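Switch de rede Bemix 737, recondicionado

Se anda a montar o armário da empresa, ou só a pôr ordem no de casa, este Bemix dá conta do recado durante muitos anos (palavra de quem já vendeu 364 deles!). Traz portas RJ45 para o cobre e portas SFP para a fibra.

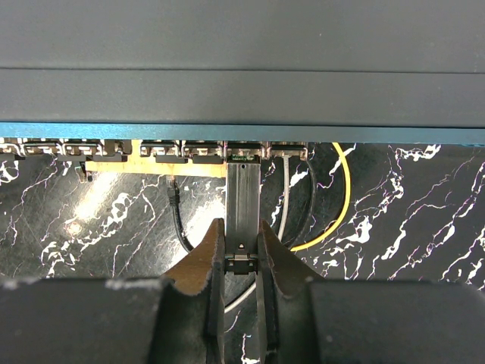
Os módulos SFP e os cabos vendem-se à parte, e convém escolher já o comprimento certo, que as voltas a mais só atrapalham. Escreva-nos e ajudamos com todo o gosto.
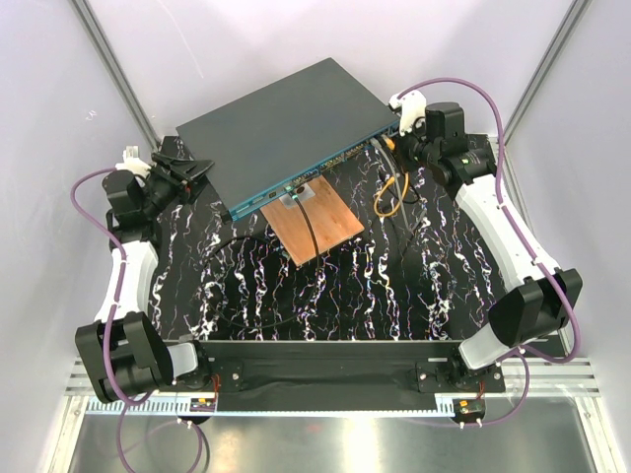 Enviamos da loja de Drutville, bem acolchoado, com 19 meses de garantia. 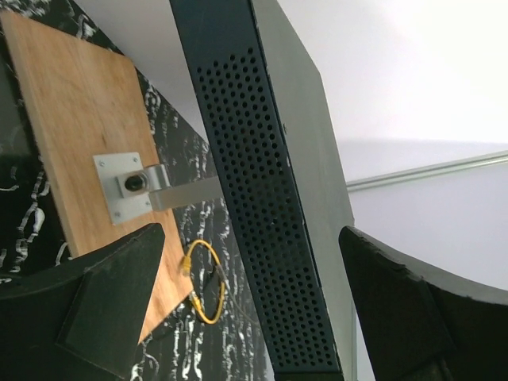 A ventilação merece sempre uma palavrinha, porque um switch abafado dura menos. Deixe espaço livre à volta e não encoste nada ao painel perfurado, que aquela grelha de furinhos redondos precisa de respirar. De vez em quando, passe-lhe um pincel macio para tirar o pó.

Ref. Bemix 737. Levantamento em loja gratuito.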